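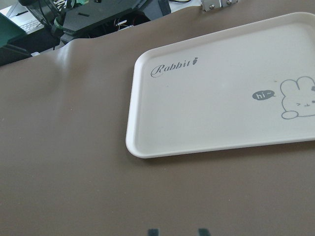

By the Boradham Water Notes technical desk

The night line at Boradham is read between two and four in the morning, when legitimate use is at its lowest and the flow into a district should be close to flat. The network engineer responsible for leakage there has been reading it for most of her working life. She asked that her name be left out, the figures being the undertaking's and not hers.

"People think leakage work starts with listening," she says. "It starts with a meter. If the inlet meter is wrong, everything after it is wrong, and you send a crew out to dig up a dry road."

Boradham is supplied from the Nemurar reservoir through a 300 mm cast iron trunk main, which splits at the edge of the old town. The districts are closed off by boundary valves, so that all the water entering each one passes a single meter. In practice, she says, the valves are the weak point. One left a few turns open after a repair will feed the neighbouring district without being recorded properly in either. One district appears to be leaking and the other appears to be in excellent order.

"So before anyone talks about a leak, I want the boundary proved. Shut the inlet, watch the pressure. If it doesn't drop to nothing, water is getting in from somewhere and we go and find it."

Once the boundary holds, the search narrows by step test. Valves inside the district are shut in sequence through the night and the inlet flow is read after each. A drop larger than the number of properties would explain points to the length of pipe just isolated. The method is old and unpopular with crews, who have to work in the dark, and with customers on home dialysis, who have to be contacted beforehand and kept supplied.

Acoustic logging has replaced part of this. The loggers sit on valve spindles and record through the quiet hours. On metallic pipe she is content to place them up to 500 metres apart. On plastic she is not.

"Polyethylene absorbs the sound. The high frequencies go first, and what is left is low and easily confused with a pump or a substation. The tables that come with the equipment assume a tidy pipe with known material and no repairs. We have cast iron with plastic let into it wherever somebody fixed a burst."

Those insertions matter to correlation, where two sensors either side of the leak measure the difference in arrival time. The calculation depends on the speed of sound in the pipe wall and the water together, and a few lengths of plastic in an iron main will shift the result by more than the width of an excavation. Her crews use a Trondovberg correlator that accepts several materials in one run. She regards the feature as useful only if the records are right, and the records for the streets behind the market are poor. The consultants Wanyama were engaged to redraw them from repair cards.

"Some of the cards say 'outside the baker's'. There have been several bakers."

On pressure she is more definite. A reducing valve was fitted on the low side of the town, set to drop the outlet pressure overnight, and the night line came down before a single repair had been made. Leakage from a fixed hole varies roughly with the square root of pressure, but splits in plastic open further as the pressure rises, so the gain there is greater. Burst frequency fell as well. She will not put a figure on it until the valve has been through a full winter, when ground movement does most of the damage.

Her remaining complaint concerns supply pipes on private land. A leak there belongs to the owner, runs continuously and seldom shows at the surface if the soil is free-draining. "We can hear it at the stop tap. Then we write a letter. The letter takes longer than the digging."

The next step test is planned for the north district in July, subject to one seized valve being replaced.

Utilities > Water supply > Interviews
Last updated: 19 Jul 2018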